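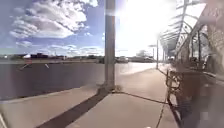
Curby sidewalk robot: the Gamage service kit, reviewed

September 27, 2020 - 2 min read

I look after one Curby, and until this month I did it with a drawer of mismatched hex keys. The Gamage kit has replaced the drawer, and I love it!

You get a stand, a torque driver, a wheel puller, a lens cleaning set and a calibration board. The stand is the star. It lifts all the wheels clear, so you can spin each hub by hand and listen for grit. Mine had a growl at the left rear, and the puller had that wheel off in a couple of minutes (my old way involved a pry bar and some bad language). Bearing out, new one in, 105 on the driver's scale, done.

Camera setup is nearly as good. Park the robot square to the board, start the routine in Ploltel and let it run. Do it out of direct sun - glare ruins the corner detection and you'll be starting over. My last pass used 324 frames and rejected only a handful.

Gripes? The case latches feel cheap, and the printed guide still shows the old battery door. The lens cloths shed a bit too, so I use my own.

It costs $493, which stings for one robot. I strip the wheels every 2000 miles and clean the lenses weekly, and I now look forward to both jobs. If you run two or more Curbys, just buy it.

Related
Givudia battery dock: six months on
Ploltel route editor, first look
Choosing tires for wet pavement

Contact | Copyright 2020 | Back to top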